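Hands on trial in Ukstead

Choosing an end effector for small parts is still done mostly from data sheets. At the Ukstead bench, Mbali Pillay prefers cubes: yellow, red and green, set across a white table between two arms. The task is to stack them, and the grip is judged on how squarely each cube is let go.
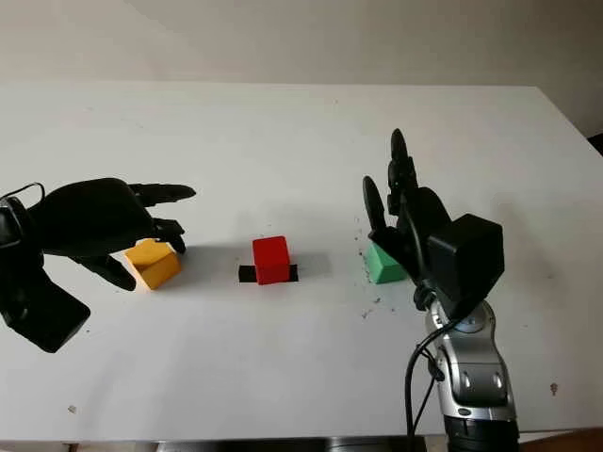
Placing against picking

Picking is the easier half. In 40 runs under the Zulis controller, Pillay logged 7 failed picks, most of them from a finger closing early. Placing takes finer height control – an error of 2 mm is enough to tip the upper cube as it meets the red one.
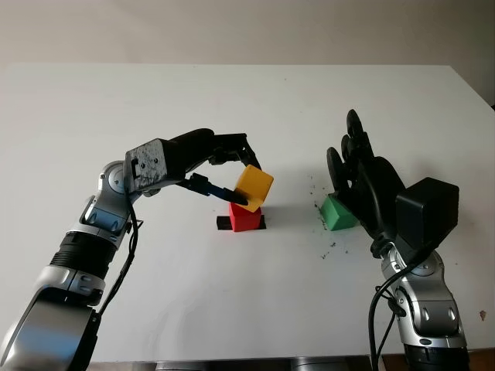 Kerttu Pitkänen would put the money into wrist force sensing before changing any fingers, and argues that a plain gripper with good feedback will stack as well as a costly hand.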